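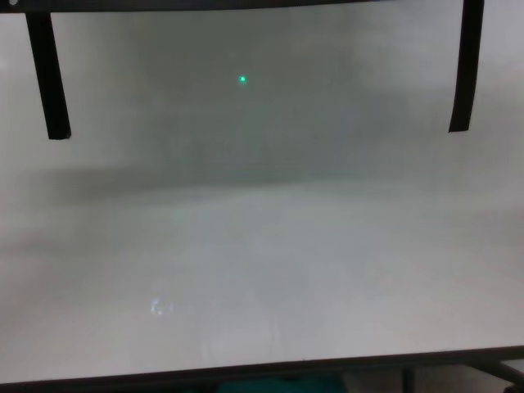

*Pale panel, black strips at the top, one green point of light.*

I spent an afternoon in June at the Ekura open day, mostly at the wiping cell, and my notes have sat in a folder since. Writing them up now before I lose the context.

Ekura does integration work for small shops. The open day had 4 stations, and the wiping cell was the one I had driven out for, as we have a surface prep problem at work that looks a lot like it. Kjell Wallin ran the demo and Lovisa Solheim handled questions. Both were patient with mine.

The task is dull to describe and hard to do well. Glossy and transparent panels have to be approached by the arm, located to within a tolerance, and touched lightly enough that nothing shifts. Shiny white surfaces confuse depth sensing. Clear ones are worse, because the sensor tends to report whatever stands behind them. Kjell said they stopped trusting depth on clear sheet early in the project and now work from edges and contact.

The software layer is called Nudex. It plans a coarse path from known fixture positions, then slows down and refines using the wrist camera. I asked for the speed in the slow phase and got 40 mm/s, dropping further near contact. That is slow for production and fine for a demo.
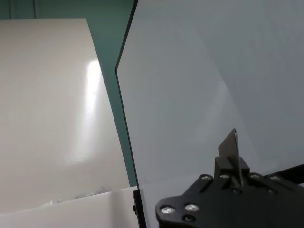 *Wrist camera view: white panel with glare on the left, tinted sheet on the right, finger in the corner.*

The view from the wrist was the most useful part of the day for me. The bright streak on the white panel is the sort of thing that breaks a naive edge detector. Lovisa said the streak moves when the arm moves and a real edge stays with the panel, so Nudex compares several poses before it commits. There is also a tiny dark speck next to the glare. I asked if they use it as a landmark. They don't, but Kjell wrote that down.

The dark line along the left edge of the tinted sheet is a much better feature. High contrast, and the bend in it gives an orientation as well as a position. The black clip at the foot of the sheet helps too.

I moved on to the next pose on the monitor and made a note about the finger. It is a thin pointed blade, good for reaching into a gap between panels, less good for spreading force. I would want a compliant tip before I let it near our parts.

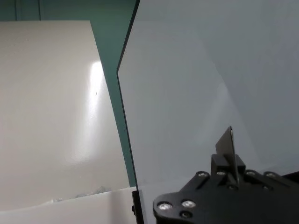 ## What I'm taking back

- Try edge-based localization on our clear covers before buying another depth sensor.
- Log glare position against arm pose. We have the data already and have never looked at it.
- Ask Ekura for the contact force numbers. Lovisa offered to send them - I haven't followed up yet.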